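Home Files Releases Issues Wiki
5 min read

Drirby: a notions list for small sewing shops

Drirby is a plain-text list of sewing notions, the kind that hang on pegs or sit in drawers behind the counter: zippers, buttons, elastic and so on. It started as the stock file at Cova, a fabric shop, and was cleaned up so that other shops could start from it instead of typing everything in again. Release 2 is the current one. The first release had prices in it and should not be used.

The list has no stock counts, no prices and no supplier account details. It tells you what an item is, how it is measured, and what a customer is likely to call it when they ask for it.

What is in the folder

There is one file for each category, seven in all:

zippers.csv
buttons.csv
elastic.csv
thread.csv
interfacing.csv
bias_tape.csv
snaps_hooks.csv

Every file has the same nine columns, in the same order:

item_id: a short code, never reused, even after an item is dropped
name: the name on our shelf label
also_called: other names, separated by semicolons
size: the size as printed on the package
size_mm: the same size in millimeters, blank where it makes no sense
material: fiber, metal or plastic, as given by the supplier
color_group: a broad color word, not the maker's shade name
sold_by: each, card, spool, yard or pack
notes: anything else

Files are saved as UTF-8 with a header row. Text with a comma in it is in double quotes. Inch marks gave us trouble in several spreadsheet programs, so sizes are written with "in" after the number.

How the list was made

Morag Halliday exported the shop file from the old register and took out the money columns. Wakana Shimada then went through the drawers and checked names and sizes against the packages. Where the register and the package disagreed, the package won. Items with no package left, mostly loose buttons bought in from closing shops, were measured by hand with calipers.

The also_called column came from the order book at the counter, where staff write down what people ask for in the words they use. "Fusible" and "iron-on" are both in there for interfacing, along with a number of misspellings. The misspellings were kept on purpose. They help a lot if you use the file behind a search box. Customer names and phone numbers were in the same book and were never copied over.

Natsumi Hayashi wrote the color groups. The maker's shade names were too many to keep up with, and two makers can use the same word for very different blues. If you need an exact match, hold the thread against the cloth in daylight.

Button sizes

Buttons are listed by line number in the size column, since that is how most cards are printed. The size_mm column gives the measured width across the face. For buttons that are not round, it is the longest side, and the notes column says "longest side." Shank height is not recorded. We would like to add it and have not found a good way to measure it quickly.

Zippers

Zipper length is the length of the teeth and does not include the tape ends. Some packages count it differently. Where we could tell, we measured and wrote the teeth length in size_mm, and left the printed length alone in size. This means the columns do not always agree, and that is not a mistake.

Separating zippers have "separating" in the name. Invisible zippers are listed under that word and have "concealed" in also_called.

Elastic and tape

Elastic is listed by relaxed width. Stretch is not given. Bias tape is listed by finished width, folded, with "single fold" or "double fold" at the start of the notes. A few of the older rows still say "quilt binding" there and will be changed in the next release.

Loading it

Any spreadsheet program will open the files. If item codes lose their leading zeros, import the item_id column as text. People who use Irkex for their register can load the folder directly from the Import screen; choose "one file per department" and turn off "create prices." Leave that second setting on and every item comes in at zero, and the register will happily sell it at that.

To combine your own file with ours, put your codes in a new column and leave item_id as it is. Updates will then match up.

Measuring your own items

We would rather have a few rows measured properly than a long file copied from a catalog. Lay the item flat on a hard, light-colored surface, close zippers all the way, and let elastic rest for a minute after unrolling. Read the calipers straight on. Write the number down before putting the item back in the drawer.

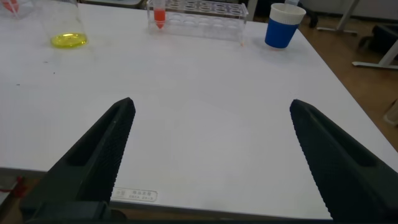
White tabletop, with a few small dark specks toward the left.

Known problems

Thread weights are mixed. Some rows use the number on the spool and some use the supplier's sheet, and these are different systems. Treat the size column in thread.csv as a label only.

Material is whatever the supplier told us. "Metal" covers a lot. Do not use the file to answer questions about nickel allergy or about washing.

The Uchida hand-sewing threads were added late, on a Saturday between customers, and only the names have been checked.

Snaps and hooks share a file for no better reason than that they share a drawer. Splitting them would mean changing the item codes, so they stay together.

The list leans toward garment sewing. Upholstery and leather supplies are mostly missing, and there is nothing for bag making beyond a short run of heavy zippers.

Sending corrections

Open an issue with the item_id, the column, what it says now and what it should say. Wakana Hattori reads them in the evening after closing, so allow a few days. For a new item, please include the package wording exactly as printed, along with your own measurement in millimeters. New also_called words are welcome without any proof at all, in any spelling.

Please do not send catalog pages or supplier price sheets. We cannot put them in the folder and will delete them.

Use and credit

You may use, change and share the list, in a shop or anywhere else, as long as you say it came from Drirby and do not sell the unchanged files. Ville Salminen looks after the releases. The next one is planned for May and will have the bias tape notes fixed and the thread weights sorted out as far as the supplier sheets allow.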